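Good practice at the chess table

Our working rules for the arm and the chessboard were written by Vasiliki Manolakis and me in September, and they were read by everybody at Eltik who prepares tasks. The document has 58 rules. Many of them are only for people who maintain the software, so on this page I show the part which you can see with your eyes: how the gripper comes to a piece, where a piece may stand, and how the floor is marked.

All the work on this page is done in simulation. We keep the same rules there as in a real room. Thodoris Antoniadis asked for this from the first day, and I agree with him. If a person learns to be careless in the simulation, he will bring the same habit to the real machine.

At the table

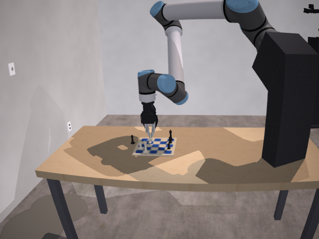 A white piece at the fingertips, over the rear part of the board. Rule 5: the gripper points down when it is at the pieces. A piece outside the board, like the black one on the wood to the left of the rear left corner, still counts as an obstacle for the path. 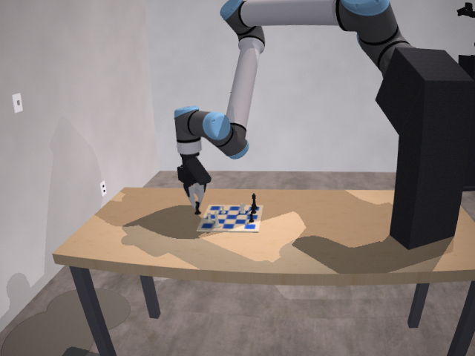
Gripper at a black piece just off the left edge of the board. Rule 9: outside the board, the approach is from above, the same as on the squares. 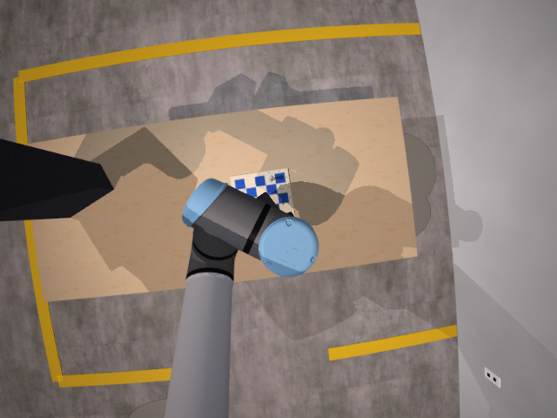

The yellow tape on the floor around the table. Rule 2: the marked area belongs to the arm, and tape is laid also on the side where you think no one will walk.

What we check before a run

The person who starts the run reads the list aloud, even when he is alone. It takes a short time. Please do not do it from memory.

- The speed limit is the one written in the task sheet, not the one from the last run.
- The starting position of every piece is saved with a name that another person can understand. "Test new 2" is not a good name.
- The stop command was tried one time in the present session.
- The lighting setting is noted. Strong shadows on the board can change what a camera program finds, so we want to know which setting was used.
- If somebody moved the table in the model, the floor marking is measured again.

When a run is stopped

A stopped run is not a shame. We have 1,293 runs in the record and 237 of them were stopped by a person. In each case we write who stopped it and for which reason, in one or two sentences. Do not delete the run, also when the reason was only a wrong file. Myrto Xenos goes through the stopped runs at the end of each month and sends back the ones with an empty reason.

Changes to the rules

If a rule does not fit your task, write to me before you start, and propose another wording. Belmiro Macedo did this for the rule about tall pieces, and his sentence is now in the document in place of mine. The next version will have a separate part for two arms at one table.

Sotiris Stefanou, Godura project

© Eltik, Godura project | Contact | Back to top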